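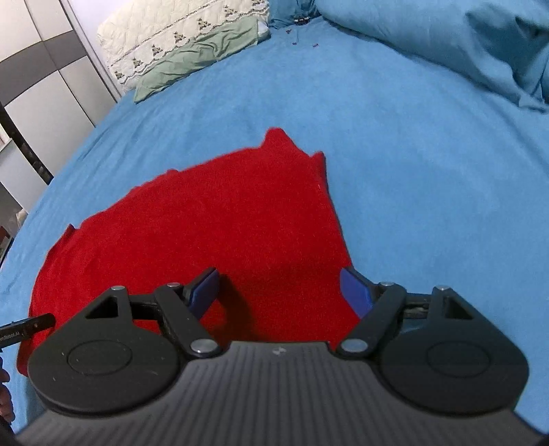 Slide 1. Red fabric on a light-blue bed cover.

Colour in the wash: what we learned from a year of dye complaints
Speaker notes, February 19, 2026

Slide 2. Who we are
Say hello, keep it short. Koval runs a textile help line and a small testing room. Shops send us clothes that customers have brought back, and we try to work out what went wrong. Most of today is about dye that ended up where it wasn't wanted. Questions at the end, but stop me if a term makes no sense.

Slide 3. The numbers
We logged 1,576 complaints over the year. Of those, 359 were about colour. The rest were shrinkage, pilling, seams and zips, and I'm leaving those out today. Colour complaints peaked in November. I don't have a firm explanation. My guess is new winter clothes going into the wash for the first time.
Pause here. Someone usually asks whether the colour figure includes fading. It does.

Slide 4. Bleeding, crocking, fading
Three words that get mixed up, including by us in our first report.
Bleeding is dye coming out in water and moving to something else. Crocking is dye rubbing off onto another surface, such as a pale couch or a car seat. Fading is loss of colour over time, from light, washing or both.
A customer will say "it ran" for any of them. Train counter staff to ask what the item was touching and whether there was water involved. Those two answers sort most cases.

Slide 5. Why reds and dark blues come up so often
Deep shades need a lot of dye. If the fabric isn't rinsed well at the mill, some of the dye sits on the fibre without being fixed to it. That loose dye comes away in the first few washes. On cotton it is mostly a rinsing problem. On nylon and wool the chemistry is different and I'd send you to the handout.
Don't get pulled into vinegar and salt here. Short answer if asked: neither one fixes a modern cotton dye at home.

Slide 6. The damp cloth test
Do this one live. White cotton cloth, dampened, pressed on an inside seam and rubbed ten times. Hold it up beside a dry piece of the same cloth.
Pass both pieces along the front row while I talk about the grey scale. Five is no staining, one is heavy staining. Most shops we work with want a four for anything sold as a set with white trim.

Slide 7. The Jalden trial
We tested 13 fabrics from the Jalden range, washed at 30 and at 60 degrees. The warmer wash gave more staining on all but two. Wash time mattered less than I expected – leaving wet items sitting in the drum afterwards mattered more.
The full table is in the handout. Don't read it out.

Slide 8. Care labels
"Wash separately" gets ignored. "Wash with like colours" does a little better. Vokley changed its label to "Wash alone the first three times" and printed 1,000 swing tags with the same line in larger type. Returns went down, but they changed suppliers in the same season, so I can't say the tag did it.

Slide 9. If it has already happened
Keep it wet. Don't put it in the dryer. Rewash the stained item by itself with an oxygen bleach if the label allows it, and check it in daylight before drying. Once it has been through a hot dryer, the odds are poor.

Slide 10. Questions
Handouts are by the door. Leave the test cloths on the front table, please – I need them for the afternoon group.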